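Sep 3, 2024

Home from the Grivside open day, feet aching, and I want to get this down before I forget the good bits.
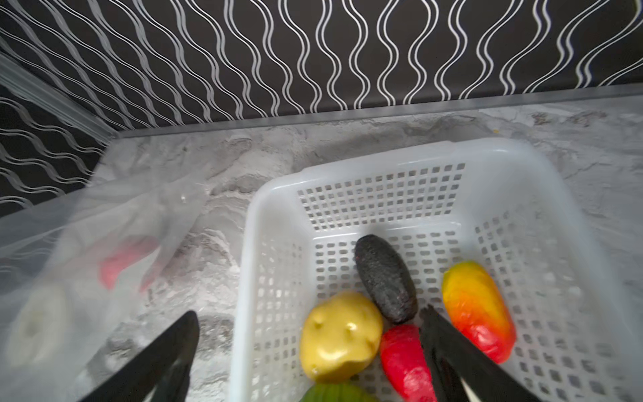
I nearly didn't go. It's 92 kilometres each way and the car has been making that noise again, but Idalina Salgado had emailed me back in May to say she'd put my name on the list and I felt bad about wriggling out of it. So off I went with a thermos and a cheese roll, and got lost twice in the industrial estate, where every street is named after a tree and there isn't a tree to be seen.

They had us sign in, gave us a sticky label for our shirts (mine had my surname spelt wrong, as usual) and split us into groups of 23. Ours was the last group before lunch, so we stood about in the foyer for ages while the earlier lot finished. I got chatting with a retired plumber who wanted to know if any of them could get under a sink yet. Not that he'd seen, he said, but he lived in hope!

The first talk was from the Fustier people and I'll be kind and say the slides were colourful. Lots of arrows. The fellow beside me had his eyes closed by the fourth one. But then we went through to the demonstration area and I perked right up, because that's what I'd come for - the arms doing ordinary household jobs.

The one I liked best was the toy fruit and veg. They'd set it up on a marbled grey and white counter, with wallpaper behind it in black with wavy white lines running up and down, very seventies, I'd have it in my hallway tomorrow. The arm works with two black fingers and there's a little camera down near them, so you can watch on a screen what it's seeing as it goes. I found that much more interesting than watching the arm itself. From down there the white basket looks enormous, like a swimming pool, with a yellow potato in it and a mango going from yellow to red, and a dark thing I took for an avocado. The lady running it said the little holes in the basket had given them grief for weeks, and I can well believe it, my own colander does my head in.

I asked her what the hard part was, expecting her to say the squeezing. She said no, it was deciding which one to go for first when they're all lying against each other. I thought about that the whole way home. I do it at the greengrocer without a thought in my head!

She also told us they'd done 770 runs of that one job so far, and that they keep every one of them, the hopeless ones too. Somebody asked how many were hopeless and she laughed and said she'd have to get back to him. I warmed to her after that.

Lunch was sandwiches and a very good lemon slice. I had two. Idalina came over to find me and introduced me to a couple of her workmates from the Tyagi side, whose names I've already lost, sorry to them both. One of them was wearing the best green boots.

In the arvo we saw the Pretodeck, which is a sort of trolley that follows you around, and I'm afraid I couldn't get excited about it. It followed us down the corridor and then it stopped, and the young bloke in charge crouched down and talked to it under his breath for a while. My plumber mate said he'd had apprentices like that. By then it was getting stuffy and my hip was playing up, so I sat out the panel and had a cup of tea instead.

They reckon 200 people came through over the day. Parking certainly felt like it.

I've promised Idalina I'll write her a proper note to say thanks. Must also ask her where that wallpaper came from. And ring the mechanic, the noise was much worse coming back up the hill, and I've got to get to the dentist somehow on the weekend's other side. Leftover soup for tea, bed by nine.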